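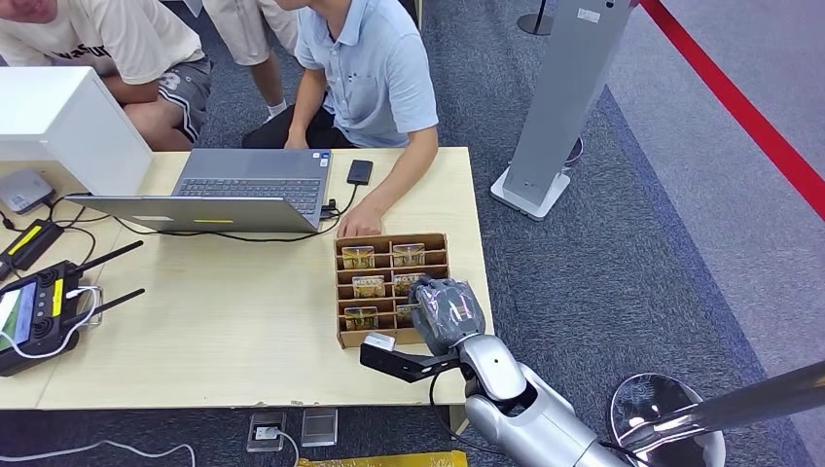
*Laptop and cardboard organizer on the demonstration table, Tullell.*

## Visit report: Tullell extraction and testing site, May

The Tullell site processes hemp flower into oils and topical bases for other companies to bottle. It opened its doors on a Monday in May to buyers, pharmacists and a few patient groups. I attended for the pharmacist track, which started at 9:30 and covered intake, extraction and the stability room.

### Intake

Flower arrives in sealed 2 kg bags. Each bag is sampled on arrival and held until moisture and residual pesticide results are back. Supplier lots that fail go back unopened past the sampling port. The hold area is kept dark and is the coldest part of the tour, so bring a jacket.

### Extraction

The main line runs on ethanol at low temperature. A smaller CO2 unit is used for material sold under the Cunari label, where the customer wants more of the terpene fraction kept. Both feed the same winterization step, and the lines are flushed between products. The operator gave the flush as 200 liters of solvent, recovered and reused after distillation.

Heating to convert CBDA to CBD is done after filtration. I asked about partial conversion for customers who want the acid form. They can do it but do not guarantee a ratio.

### Testing

In-house potency testing uses liquid chromatography with UV detection. Certificates sent to customers come from an outside lab, Babić, and the two sets of results are compared by lot. Of the 266 lots released last year, the site reported two with a disagreement large enough to need a retest. Both were topical bases, which are harder to extract cleanly than oils.

Batch records are kept in Statico. The search by lot number was quick. Search by raw material supplier was not, and the export had to be cleaned up by hand before it could be read.

### Stability room

Oils are stored in amber glass at two temperatures and pulled at fixed intervals. The longest series on the shelf was at 76 weeks. Loss of CBD was small in the cool set. THC results in the warm set showed some conversion to CBN – expected, but the label claims do not mention it.

### Notes for pharmacists

- Ask for the outside certificate, with the lot number matching the bottle.
- Carrier oil is listed by type only. Allergy questions have to go to the bottler.
- No interaction data is held on site. Patients on warfarin or clobazam need the usual checks.

The slides were promised by email and have not arrived yet.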